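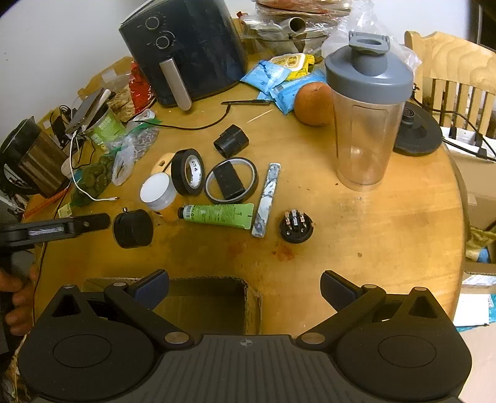

Idalina Matos has moved house three times in her life and she swears the big stuff was never the problem. "A couch is a couch," she told me. "You know where a couch goes. It's the roll of tape that ruins your afternoon."

I'd gone over to her place in Prinstead to talk about what she calls table days, and I'd barely gotten my coat off before she handed me a coffee and started in on my own kitchen drawers (I had made the mistake of mentioning them on the phone). Idalina ran the stockroom of a hardware store in Nenmont for 26 years, so she has opinions about small things. Big ones!

The idea is easy enough. You pick one table, you bring everything from one drawer or shelf to it, and you tip it all out. Round tables are best, she says, and she got pretty heated about this.

"On a long table you make rows, and then you start being neat, and you're neat for an hour and nothing is gone. On a round one you can't make rows. You have to pick things up."

And what comes out? Tape, for a start. Always tape. She finds thick rolls and thin rolls in every house she helps with, usually living in different rooms, and she keeps the lot together from then on. Then tubes of whatever, little tubs with lids, a bit of wood that came off something, and those black plastic adapters that fit a machine you may or may not still own.

I asked about the adapters because I have a whole bag of them. She put her cup down.

"Go and try it on the vacuum. Now, today. If it doesn't fit the vacuum and it doesn't fit the hose, it can go. People keep them ten years and never once walk over to the closet."

Tubes get squeezed and read. She wants the cap off, a little on a piece of scrap paper, and if it has turned to crumbs it goes in the trash. Tubs get opened too. "I found 500 thumbtacks in a tub marked buttons," she said, still pretty annoyed.

She likes a plain cardboard box close by for the things that are leaving, and she doesn't write on it. Her neighbor Tiago Sequeira, who came in halfway through to return a ladder and stayed for cake, disagrees with her there – he labels everything, including the box his labels come in. They've been arguing about it since April.

"He opens the box again to check the label is right," Idalina said. "Then he takes something out."

"One time," said Tiago.

"A soldering iron."

"I use that soldering iron!"

I wanted to know how long a table day takes. She gives it a morning, with the table clear again by lunch so people can eat at it. Whatever hasn't got a home by then goes into one drawer, a single one, and that drawer is first up next time.

I did mine last weekend. The adapters came with me to the closet, as instructed, and one of them fit.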